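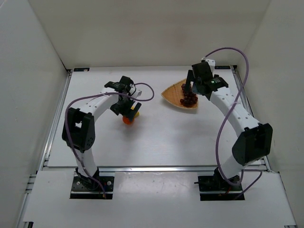
4. Storing fruit after the wash. Dry everything before it goes in the Favero cabinet – wet skins go mouldy fast. Set the dial to 20 for apples and pears, lower for soft fruit. A woven basket tray like the one on the pale worktop is fine for an orange or two, air gets round. No sealed tubs.

5. Shut door. Wait for the green light, then check the shelf is levle.

6. Empty the drip cup every Tuesday.

Note: filter lasts 3,000 hours. Reset the counter after fitting a new one – hold both buttons.

CAUTION: unplug before you clean the fan. Do not spray water in side the cabinet.

Favero Home Storage | Contact us | Copyright Favero | Back to top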